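Home Walks Maps Gear Notes About Contact

How to Draw Your Own Neighborhood Walking Map

I have been making walking maps of my own neighborhood for years now and I still get a little thrill every time I start a new one. You don't need to be able to draw! You need a pencil, paper that can handle an eraser, a pair of shoes you like, and a couple of free mornings. What you end up with is a map that knows things the one on your phone doesn't, like which corner smells of bread at 7 a.m. and which hill is going to make your aunt mad at you.

My first one covered Prika, the little district where I live, and it was terrible. The river was on the wrong side of the school. I still have it on the fridge.

Pick an area you can walk in one go

Go smaller than you want to. My Prika map covers a loop I can finish before lunch, with stops. When I tried to take in all of Henao as well (the next district over, lots of stairs) I ended up with a sheet so crowded I couldn't read my own handwriting. If you have two areas you love, make two maps.

Choose edges that a person on foot would notice. A busy road is a good edge, and so is a creek or a rail line. School district lines and zip codes are not much use, since you can't feel yourself crossing one.

Find your pace length

This is my favorite part. You are going to turn your legs into a ruler!

Find a straight stretch with a known length. A school running track works well, or a football field if you can get onto one. I used a measured 300 feet on the path behind the Jevport ferry office, where the distance is painted on the ground for runners. Walk it at your normal speed, the way you'd walk to the store, and count every step. Do it again coming back. Add the two counts, divide by two, and then divide 300 by that number. Now you know how many feet are in one of your steps.

Write it on the inside cover of your notebook, big. I once lost mine and had to go back to Jevport in the rain.

Don't stretch your legs to get a nice round number. I did that the first time and by the end of the block I was lunging like a fencer.

Walk the streets and take rough notes

For the first walk, forget about beauty. Draw a line for each street and write the step count along it. At each corner, mark which way you turned. I use a tick for a slight bend and a square for a real corner, and I circle anything I want to come back to.

Count on the straight parts and stop counting at crossings, then start fresh on the other side. If somebody says hello and you lose your count, go back to the last corner. (Or guess and put a question mark. I have plenty of question marks.)

The main loop in Prika came to 3558 steps for me, and I was so pleased with that number that I lettered it right under the title.

Notice what walkers need

On the second walk, leave the counting alone and look at the place. Where would you rest? Where does the sidewalk get narrow? Which crossing takes forever? Is there a wall you could sit on if the seats were full? A map for drivers skips all of this, and it's exactly what makes yours worth having.

I like a tiny symbol for each kind of thing. A short bar with two legs means a seat, a drop means a water fountain, and a zigzag means steps. Keep the symbols simple enough to draw when you're standing up and your pencil is getting blunt. Go at different times of day if you can, too, because shade moves around a lot and you'll want to know where it lands in the afternoon.

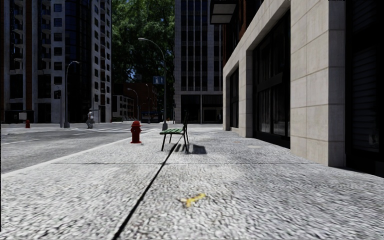 Deisy Correa wrote in to say that she adds walking time between seats on hers, in minutes, and that her mother now plans every outing by those numbers and ignores the streets completely. She also asked whether seats facing traffic should get a different mark from seats facing a park. I love this idea and I'm stealing it. I've started putting a small arrow on the seat symbol to show which way you'd be looking.

Draw the clean copy

Now sit down at a table with your notes. Decide on a scale first. One inch for every 300 feet suits a small neighborhood and fits nicely on a big sheet. Use your step length to turn each street into feet, then into inches, and draw it lightly.

Your loop won't close. Mine never do! You'll get back to where you started and the ends will miss each other by a thumb's width. Spread the mistake out by nudging each corner a little toward where it ought to be, and it'll disappear.

Ink the streets once you're happy, then the symbols, then the names. Letter the names last and write the long ones first, so you know how much room is left for the short ones. I use a Brolitz pen that I've had forever, but any pen that doesn't smear will do. Test it on a scrap with a wet finger.

Add a north arrow, a scale bar, and the month. Mine says March, and it's handy to know that when a shop has moved.

Share it

I made 20 copies of the Prika map and left them at the bakery, and they were gone by the next morning. Aníbal Ospina brought his back with two corrections and a shortcut I'd never heard of, through the gap behind the laundromat. It saves 38 steps. I tested it that same evening, and it's going on the new version in green.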